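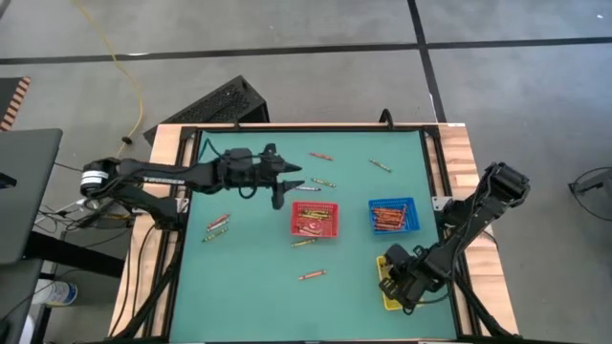 Keep the clumsy takes

I've sorted a lot of crayons by remote arm this July, and I have an opinion: we throw away too much. Our set is up to 142 runs now, crayons into baskets by color, and the house rule is that any fumble gets deleted. Drop one, nudge a basket, start over.

I think that's a mistake! A learner fed only on smooth grabs has never seen a crayon roll off — so how would it know to go back for one? Raed Hijazi says messy runs teach messy habits, and sure, I wouldn't keep the ones where I'm half asleep. But a miss followed by a calm second try is the best stuff we record. Tag those, keep them, and train with and without. I'd bet lunch on the first.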